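Plumon: visitas bilaterales y comunicados conjuntos
Ficha de datos y notas de uso, versión 2 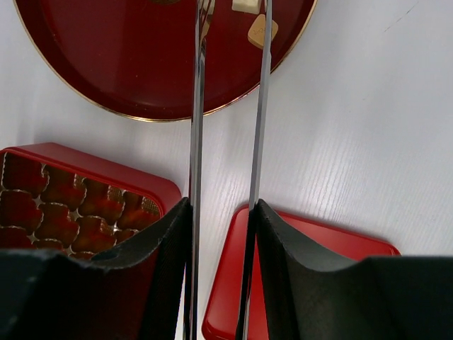 Se echan en falta las visitas de trabajo sin comunicado, comentaba una usuaria a propósito de la primera versión, y para estudiar la relación entre dos países vecinos pesan tanto como las de Estado. Tenía toda la razón, y buena parte de lo que cambia en esta entrega sale de aquel comentario (gracias, de verdad, y perdón por los meses de espera).

Qué contiene

Plumon reúne registros de encuentros oficiales entre jefes de Estado, jefes de Gobierno y ministros de Exteriores europeos, con el texto de las declaraciones públicas cuando lo hubo. Son 41 países y 29 campos por registro, que al principio parecen muchísimos, pero la mayoría se rellenan solos a partir de la fecha y de las dos delegaciones. Quien solo quiera saber quién visitó a quién tiene bastante con los 10 primeros campos y puede olvidarse tranquilamente del resto.

Cada encuentro ocupa una línea en visitas.csv. Los textos van aparte, en la carpeta comunicados, un archivo por idioma, con el mismo identificador que la línea a la que pertenecen.

Campos que suelen dar guerra

tipo_visita: estado, oficial, trabajo, escala o margen. El último valor es para las reuniones celebradas al margen de una cumbre, que nos han dado más quebraderos de cabeza que todas las demás juntas. Si dos presidentes hablan de pie en un pasillo y una de las partes lo publica como reunión, entra. Si no lo publica ninguna, se queda fuera, aunque lo contara la prensa.

anfitrion: el país que recibe. En las cumbres se deja vacío. Hubo quien lo rellenó con la sede, así que conviene filtrar antes por tipo_visita si se trabaja con la versión anterior.

cargo_en_fecha: el cargo que ocupaba la persona el día del encuentro. Parece una obviedad - no lo es tanto cuando hay un gobierno en funciones de por medio, y para eso está el campo en_funciones.

discrepancia: vale 1 si los comunicados de las dos partes no coinciden en los temas tratados. Es nuestro campo favorito y también el más discutible. Lo anotamos leyendo ambos textos enteros, con paciencia y bastante café.

De dónde salen los textos

De las páginas públicas de presidencias, gobiernos y ministerios. La recogida se hizo con Ernard, nuestro programa de descarga, y la alineación entre idiomas con Janjua, que separa los párrafos y propone parejas para que después las revise una persona. Ninguno de los dos es necesario para usar los datos. En mayo se repasaron a mano todos los registros de tipo margen, y ahí se corrigieron bastantes fechas que estaban en la hora local del visitante.

Lo que conviene tener presente

Los países con páginas web ordenadas y archivos antiguos bien conservados salen mejor representados que los demás. Un silencio en la tabla puede significar que no hubo encuentro o que alguien rehízo el portal y se perdieron las notas de cinco años, y desde aquí no siempre sabemos distinguirlo. Por eso pedimos mucha prudencia al comparar recuentos entre países, sobre todo en los años más antiguos.

Las traducciones al inglés son las que publicó cada institución. No las hemos retocado, ni siquiera cuando daban ganas.

Cómo empezar

Descomprima el archivo, abra visitas.csv con codificación UTF-8 y separador de punto y coma, y cruce por id_visita con los comunicados. El cuaderno inicio.ipynb trae un par de consultas sencillas. El visor Gruvovlow lee la carpeta tal cual, por si prefiere curiosear sin programar.

Correcciones

Se agradecen muchísimo, por pequeñas que sean. Abra una incidencia con el id_visita y el enlace al documento oficial - sin enlace no podemos cambiar nada, aunque le creamos.

Última actualización: 21 jun 2024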